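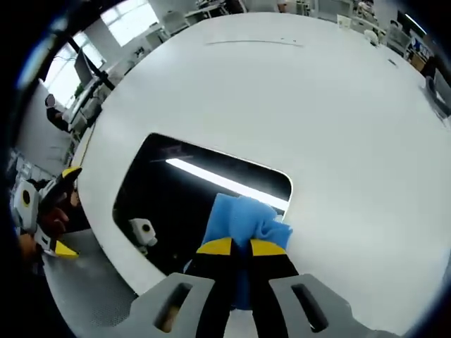 Where Do the Dish Towels Go? A Study of Shared Kitchen Cloths in Uder Hall

Introduction

Uder Hall has four kitchens and, officially, plenty of towels. Each August the housing office puts out a fresh stack, and by midterms people are drying their bowls on their sleeves. Our group wanted to find out how fast the towels leave and whether a sign would slow them down. We had also been told to pick a topic we could study without leaving the building, and we took that advice to heart.

Method

We sewed a short red thread into the hem of every towel in the four kitchens and checked the racks each evening at 9 p.m. for 12 weeks. Kitchens 1 and 2 got a sign asking residents to return towels. Kitchens 3 and 4 got no sign. A towel counted as missing if it had been off its rack for 3 checks in a row. We did not search bedrooms, partly for ethical reasons and partly because one of us would have been caught.

We also left a survey in each kitchen. It asked residents if they had ever taken a towel, and if so, what for.

Results

We logged 428 towel sightings. The kitchens with signs lost towels a little more slowly for the first two weeks, after which the sign in Kitchen 2 went missing too. Most losses came just before a break, when people pack in a hurry and wrap their mugs in whatever is close.

Over half of the surveys came back. Almost every resident said they had never taken a towel and knew someone who had. The most common use given was "spill," followed by "curtain."

Problems with the study

The red thread came out in the laundry more often than we had planned for, so some towels may have been counted as lost while hanging right in front of us. Kitchen 4 is also next to the Lammers stairwell, and we have no idea who comes through there. We lost about a week of evening checks to exams.

Recommendations

Hooks with loops would probably help more than signs. We would also put out the towels in smaller batches through the year. Our own remaining towels have been returned to Kitchen 1, except for one.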